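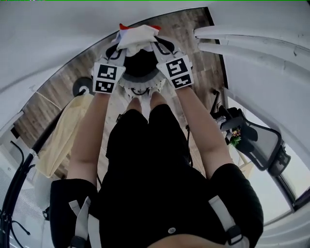
Intan Kusuma wanted to know, at the end of Friday's class, why a cotton cloth that has been washed over and over with softener stops drinking up water, when it feels so much nicer in the hand than a new one. It was such a good question that I have moved things around a bit, and these notes for Part 2 begin with her answer before going back to where we left off with the fibers.

Softener and absorbency

Most liquid softeners work by leaving a thin coating on the fiber. One end of the softener molecule clings to the cotton and the other end, which is fatty, sticks outward. The fatty ends slide over each other, and your fingers read that as softness. Water, sadly, reads it as grease. It beads up or takes its time getting in, and a cloth that ought to be drying your dishes pushes the drops around the plate instead.

One wash with softener won't ruin anything. It's the buildup that does it, and it goes faster in a full machine where the rinse is poor. If you have a drawer of cloths at home that have gone this way (I certainly did, for years, and I teach this stuff), run them through two hot washes with ordinary detergent and no softener, and give them plenty of room in the drum. Most of them will come back. The very old ones may not, and those make fine shoe rags.

Kieran Furnival added that his grandmother put vinegar in the rinse, and several of you nodded, so plainly this is a widespread grandmother. A little vinegar in the rinse does help with the residue of alkaline detergents and with hard water deposits. It does less for softener. And please, never in the same load as chlorine bleach, because the two together give off chlorine gas. I will say that again before the practical and again after it.

Back to the fiber

You will remember that a cotton fiber is a single long cell from the seed coat of the plant. While it's growing it is a round tube, full of liquid. When the boll opens, the fiber dries, the tube collapses, and it twists on itself like a ribbon. Those twists are what let one short fiber grip the next, and without them there would be no cotton yarn worth the name.

The cell wall is nearly all cellulose, and cellulose loves water. Some of it goes into the wall itself and swells it, and a good deal more sits in the spaces between fibers and between yarns. When we talk about an "absorbent" cloth we usually mean that second kind, the water held in the gaps, and that's why the way a cloth is built matters so much. A flat, tightly woven cloth has small gaps and not many of them. A terry towel, with its loops standing up, has a great deal of surface and plenty of room.

Weight is given in grams per square meter. The hand towel I passed around was 330, which is on the light side and dries quickly on the rail. Wahyudi Sutanto said it felt like a cheap hotel, and I can't argue, but do notice how fast it was ready to use again compared with the thick one that was still damp when we came back from lunch.
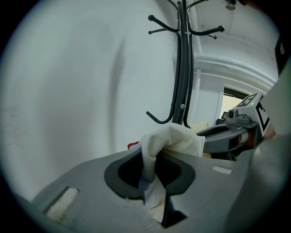

Colored borders and trims

White cloths with a colored edge are a headache of their own. The body of the cloth can take hot water and, if it is all cotton, an occasional bleaching. The border may not feel the same way about it. There are three things that can go wrong, and they get muddled together in people's lab write-ups, so let me take them slowly.

The dye can bleed, meaning that loose color comes out into the water and settles on the white part. It is most likely in the first few washes and in hot water, and reds and dark blues are the usual offenders. The dye can fade, which is a slower business, from light or bleach or simple wear. And the border can shrink at a different rate from the body, so that the edge puckers and the cloth will never again lie flat however lovingly you iron it. Endang Lau brought in a beautiful case of puckering from her own kitchen, and I would like to borrow it again in May if she still has it.

To test for bleeding, wet a corner of the border with warm water, press it between two pieces of plain white cotton, and leave it under a weight for 30 minutes. Then open it up and look at the white pieces in daylight, near a window if you can get one. Write down what you see even when what you see is nothing.

Folding and storage

Fold only when the cloth is completely dry. I know it's tempting to put things away when they are nearly there, especially on a rainy evening, but a stack of folded cloth holds its damp in the middle for days, and that is where the musty smell starts. Mildew grows happily on cellulose, and it feeds even better on the starch and food soil left behind by a careless wash.

Change the fold line from time to time on anything you plan to keep. Fibers along a sharp crease are bent hard and rubbed harder, and on old linen the cloth often splits exactly there, in a neat straight line, while the rest of it is perfectly sound. Museums roll their textiles or pad the folds for this reason.

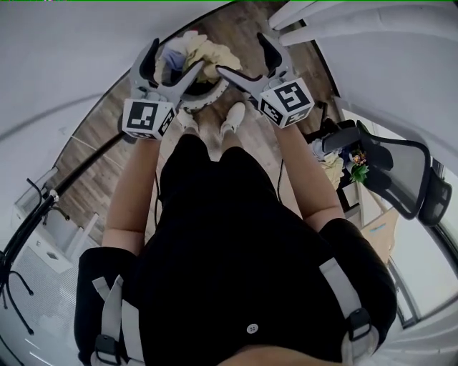
At home a looser fold and a different one each season will do nicely, and keep the heaviest pieces at the bottom of the pile. Bare wood shelves can give off acids that yellow white cotton over the years, so line them with clean washed sheeting or acid-free paper. Plastic bags are fine for a move across town and poor for anything longer.

Reading and what to bring

Please read the Osman chapter on cellulose, skipping the long section on rayon, which we'll get to. My copy is the 2000 printing and the page numbers in yours may not match, so go by the headings. Kartini Sopacua has kindly scanned the swelling diagrams and they are in the course folder.

For the practical, bring one white cloth with a colored border that you don't mind losing, a soft pencil, and an old towel. The detergent is supplied. If your skin is sensitive, bring gloves that fit you, since the ones in the cupboard run large. Write-ups can be handwritten as long as I can read them, and a little piece of the tested fabric stapled to the page is always welcome.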